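Gripper swap, part two

Quick one tonight, it's late and I still have to put the tools away.

So the Wakus fingers are off and the Kozma set is on. Took me 14 screws and one trip under the table for the one I dropped. Zoltán Kelemen lent me his torque driver again, thanks Zoltán, you'll get it back in February. Probably.

What I wanted to know - does the Kozma do better on soft stuff. The Wakus was fine on anything hard. Give it a mitt or a plush and it would pinch a bit of fuzz and come up with nothing. Drove me nuts for weeks. I'd lowered the closing speed, raised it again, changed the approach angle, wrote the whole thing down in the Flataditz notebook and then lost the page.

Same arm as before, the KUKA, same bin. Mix of soft and hard things in there, the blue wash mitt and the plush toy, the tape measure, the orange disk. Clamps on the corner so the bin stays put when the fingers push on a wall.

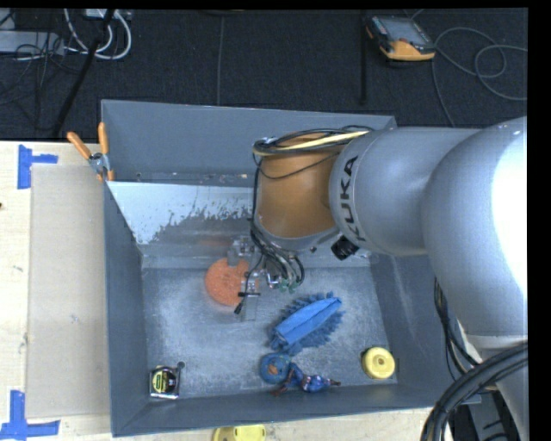

Is it worth changing the whole gripper just to pick up soft things?

Depends on how much of your pile is soft. If it's one sock in a hundred parts, try different finger pads first, they're cheap and you keep your calibration. For a bin that's half fabric I'd change it.

Anyway, numbers. I'm aiming for 1000 picks per gripper so the comparison means something. Kozma is at 278. Too early to say much but the mitt is way easier now. Flat things are still bad, it comes down too high and closes on air. I think my tool offset is out by 3 mm, wich would be my own fault and not the gripper's.

Cable routing is worse on this one. The Wakus had a neat little channel for the wires, the Kozma just lets them hang and you deal with it. I'm using ties for now. Might print a clip if I get a free evening.

Still to try - the Jidstead controller, everyone at the shop says the force readings are a lot cleaner. Not touching that untill the picks are done. One change at a time, I keep telling myself.

Offset first. Then bed.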